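Raron Community Hall: Renting the Hall, Frequently Asked Questions

How many people can the hall hold?
The main hall is licensed for 171 people standing or 70 seated at tables. The side room takes fewer and is best for meetings and small classes. These limits include your own helpers and any caterers.

What does it cost?
The main hall is $62 an hour with a two-hour minimum. A full day, from 8 a.m. to 11 p.m., is $900. The side room is priced separately and is free to anyone who has the main hall for a full day.

Is there a deposit?
Yes. We ask for one hour's rent when you book. It comes off your final bill. If you cancel a month or more ahead, you get it back in full.

When can I get in to set up?
Your rental starts at the time on your form, and setup counts as rental time. If the hall is free beforehand we can sometimes open up half an hour early. Ask the week before.

Can we put things down on the floor?
Mats, rugs and ground sheets are fine as long as they lie flat and are not taped or nailed. Please do not use tape of any kind on the main floor, including painter's tape. It pulls up the finish. 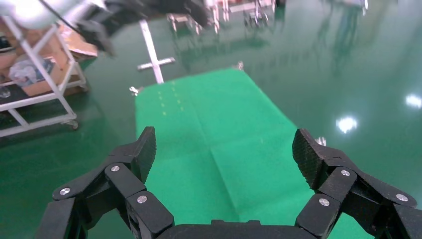 Éabha Daly wrote in to ask whether chalk was allowed in place of tape for marking out a dance class, and whether she would be charged for cleaning it up. Chalk is fine in the side room. In the main hall, please use rubber spot markers. There is a box of them in the closet by the stage. We only charge for cleaning if it takes our staff more than an hour.

Do you supply tables and chairs?
Both are included. You put them out and you put them back. The stacking plan is on the inside of the closet door.

Can I bring my own caterer?
Yes. The kitchen has a stove, two sinks and a large refrigerator. Saithong, the restaurant across the street, also delivers to the hall and knows where the back entrance is.

Is alcohol allowed?
Only at private events, and only with a one-day permit from the town. Send us a copy before your event.

Where do we park?
The lot behind the building is shared with the library. Overflow parking is on Posness Road after 5 p.m.

Are you open all year?
We close for the first two weeks of August for floor work. Bookings for the rest of the year open in January.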